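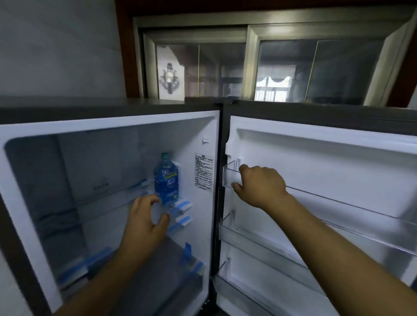
No. 147 - October 2020

I've been rewriting the house rules for our fridge demos, and I keep coming back to the one I care about most: leave the shipping tape alone until the whole reach has been recorded once. A new fridge with blue and white tape still on the shelves is such a good teacher! Strips like those mark the parts that can shift, and a robot ought to learn that early (ours at Brona learned it in September, a little noisily).

My second rule is one hand on the door bin, one inside, and slow - always slow. Clanberg allows faster, but I like my shelves.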